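Sound notebook, Jalum, January, morning into evening
Entry by Jarrah Ellery

Room up at 8:40. Line-up tone at 1000 Hz, both speakers agree with each other, and the meter agrees with the speakers, so I distrust the meter. Picture department sent a new cut overnight with a note reading "tiny changes only." Conformed the session before coffee, which was a mistake on my part. 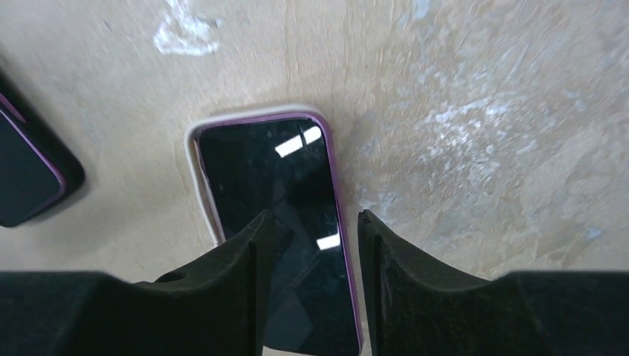
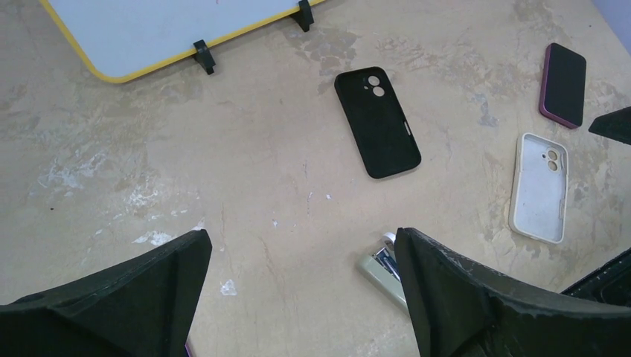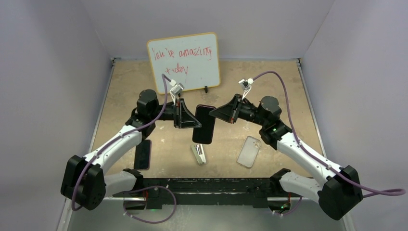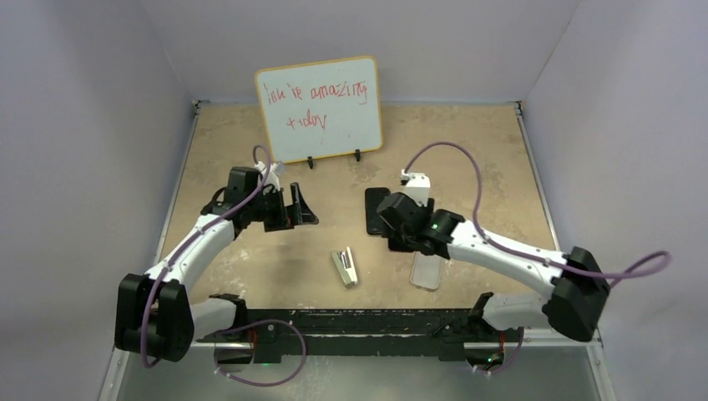
Where we are with the cue list

The list as of this morning: 1218 lines in the feature, of which 124 are marked for replacement. Last week that number was lower. The director rewatched the market chase on a laptop and now hears a generator in everything. There is a generator in everything, and it was parked behind the fruit stall for the whole shoot. I mentioned it in the spotting notes and was told it gave texture.

The tiny changes: reel 2 lost its opening shot, reel 4 gained a reaction, and someone swapped two halves of the brother's speech in the kitchen so that he now answers a question before his mother asks it. Left a marker. Either it's a mistake or it's style, and I don't want to be the one to guess.

Lead's session, 10:15 to 1:30

He did the rooftop lines first while his voice was fresh. Good sync on all of it. He watches his own mouth once, says "all right," and lands it on the second take. The trouble is energy. On the roof he had been running up stairs; in the booth he had been sitting in a nice chair. Took the chair away. Had him jog in place before each take until the producer's assistant looked in through the glass and left again.

Keepers:
Rooftop, "You never called Neltel": take 3, with the breath from take 1.
Stairwell, all the panting: take 2. Do not use take 4, stomach.
Car interior, the long apology: production sound. I know it's on the list. The booth version is cleaner and he sounds like he is reading out a parking ticket.

Argued for the last one on the phone for a good while. Compromise is that I clean the original and play both in the room without saying which is which. Fine by me.

"Neltel" is the made-up phone company in the script and he has been saying it three ways since the first day of shooting. Second syllable gets the weight. Written on the lyric stand in capitals.

Matching the booth to the set

Short mic still too close and too pretty for the exteriors. Backed it off to arm's length and opened the booth door a hand's width, and it sat much better under the street track. Costs us the hallway, meaning everyone in it has to stop talking. Everyone in it was told. Retake on cue 9 because of the hallway.

For the kitchen, the old lavalier on his collar plus the overhead, lav down low in the mix. The shirt he wore today rustles worse than the costume ever did. Ask for cotton next time, or just tape him down.

Afternoon, footsteps

Pryor wanted the villain's shoes to sound "expensive." Tried three pairs on the stone slab. The expensive ones sound like tap lessons. The winner is a pair of secondhand brogues a size too small for me, left heel loose. Recorded the whole lobby walk in them and have the blister to show for it. Pryor is delighted with the price.

The wedding crowd still sounds like eleven people in a closet, because that's how we made it. Needs another layer, wider, with some older voices. Try the people from the cutting room if they'll come down. Avoid the one who laughs on cue.

Odds and ends

Headphone amp channel 2 crackles on the left when the knob passes noon. Leave the knob alone until it's swapped.

Storkimari want the trailer stems ahead of the feature stems. They also want the trailer to open on a line we haven't rerecorded. Sent the guide track with GUIDE in the file name, twice, and spoken at the head. Fully expect to hear it in a theater.

Backups done to both drives at 6:50. The second took forever, check the cable.

Next up

Mother's kitchen lines, only after picture confirms the order of that speech.
Blind playback of the car apology.
Return the brogues to the prop shelf and take them off the costume rental sheet, where they never belonged.
Ask again about the generator. There may be a clean minute on the wild track from the fish dock.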